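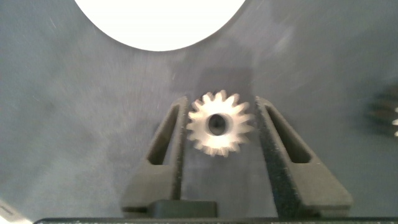
Small metal spur gear with center bore.

Paria Forest Soils Station
Field and Sample Room Inspection Checklist: Soil Carbon Plots, Ilby Tract
Inspection period: June

This checklist is completed before each sampling round and kept with the plot records. Each item is marked Satisfactory, Needs Attention, or Not Applicable. Any item marked Needs Attention must carry a comment. Sampling may not begin in a block that has an open item in Section A.

Section A. Plot access and overhead hazards

A1. Access road passable for a loaded pickup
Satisfactory.

A2. Dead limbs and hung branches flagged within the tree rows
Needs Attention.
Comment: Two hung limbs in the east row of Block 6 are flagged but have not been taken down. The block remains closed to sampling crews.

A3. Livestock moved out of the sampling alleys
Satisfactory.
Comment: The gate between the north alley and the water trough does not latch on its own. Crews are to chain it on the way in and again on the way out.

A4. Wasp and ground nest check at plot corners
Satisfactory.

A5. Plot corner stakes present and legible
Needs Attention.
Comment: Of 67 stakes checked, 2 have lost their tags. Replacement tags are to carry the original plot numbers. New numbers are not to be issued.

Section B. Coring and digging equipment

B1. Hydraulic soil probe: hoses, fittings, and guards
Satisfactory.
Comment: Guard bolts tightened during inspection.

B2. Hand augers and slide hammers free of cracks
Satisfactory. 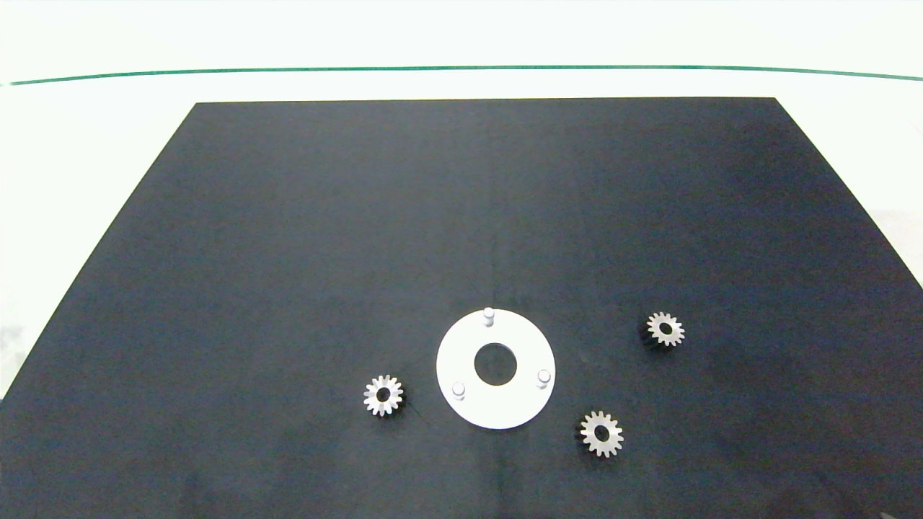
B3. Core liners clean, capped, and stored off the ground
Needs Attention.
Comment: One carton was stored on bare soil in the Wijaya shed. The liners are to be washed and dried before use. Caps from the same carton should be discarded.

B4. Eye, hand, and hearing protection available for each crew member
Satisfactory.

B5. Buried line locations confirmed for all pits
Satisfactory.
Comment: The irrigation main along the Cutier boundary is marked. No pit is to be opened on the boundary side of the flags.

Section C. Sample room

C1. Drying oven door seal and vent
Satisfactory.

C2. Grinder dust collection working
Needs Attention.
Comment: Filter is past its change date. Leaf and root samples may be dried and weighed but not ground until the filter has been replaced.

C3. Balance checked with the 600 g reference weight
Satisfactory.

C4. Aisles and exit clear
Satisfactory.
Comment: Sample bags from the previous round have been moved to the archive shelves.

Follow-up

Open items are to be corrected and inspected again before the next round. Block 6 will be reopened only by written notice from the station office. A signed copy of this form is to be posted inside the sample room door.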